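4.2 What we spent, and what we wish we had spent it on

I'll start with the money, as that is where most of our arguments were. When Matěj Slanina and I drew up the first budget for the Arklow site in January, we did what I suspect most small groups do: we wrote the price of the robot at the top, added a line called "hands and bits", put a guess next to it and went for lunch. The robot line held up well. The "hands and bits" line was wrong before the first crate was open (more on that in a moment).

We had quotes from two suppliers, Vestergaard and Drundine. Vestergaard was cheaper on paper, but the quote left out shipping, spare cables and any training for staff. Drundine put all of that in and charged for it, which made the sheet look dreadful next to its rival. Érica Holanda, who had bought lab kit for years before joining us, made us redo both quotes over 24 months with everything in, and the gap nearly closed. I'd tell anyone planning a similar purchase to do that first! We did it third.
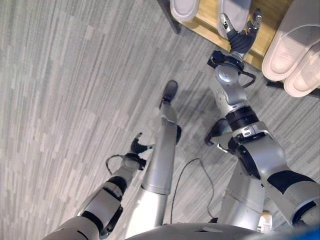
Figure 3. Household tidying task, slippers on a low shelf.

Budgeting for a home task is a different job from budgeting for a bench task, and I don't think our funding form understood that (it had a box for "workstation" and no box for "floor"). Low furniture and soft flooring both cost us planning time. In Figure 3 the slippers are on a low wooden shelf with carpet underneath, so a planner has to think about reach, about footing, and about where the cables go, both the small loops at the wrists and the thin one lying on the carpet between the legs. We had put down a single sum for cabling. It should have been three: cables on the robot, cables to the robot, and spares for each. The slippers were the cheapest thing on the whole sheet, and I still had to fill in a purchase request for them.

Then there is the question of how many kinds of hand to pay for. Matěj wanted one good multi-fingered pair and nothing else. I wanted a second, simpler gripper as well, partly out of nerves, as a plan that hangs on one expensive part makes me twitchy. We went back and forth for weeks and ended up with a rule I'm fairly happy with: no single end part may take more than 50 per cent of the money set aside for hands and grippers, and whatever is left must cover a replacement for its most exposed pieces.

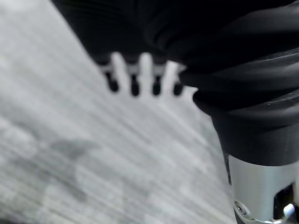
The rule sounds fussy, but it changed how we read a catalogue. We stopped asking what a part cost and began asking what it cost to have it out of use for a fortnight. Small pieces came out badly on that measure. A part priced at 448 euros can sit in the "minor items" column quite happily until you find that it ships only with the full assembly, and then your minor item is a major one with a long wait attached. We now ask for a parts list, with prices and delivery times, before we ask for a quote at all. Drundine sent theirs the same day. Vestergaard needed 2 reminders.

Staff time was our other blind spot. Our planning sheet (we call it Brena, for reasons lost to all of us) had a column for hours spent running the robot and none for hours spent setting the room up, putting things back and starting again. Érica added one, and the total for the year moved enough that we had to drop a planned second room. I was sorry to see it go, but the plan that remained was one we could pay for, and the next section sets out the running costs line by line.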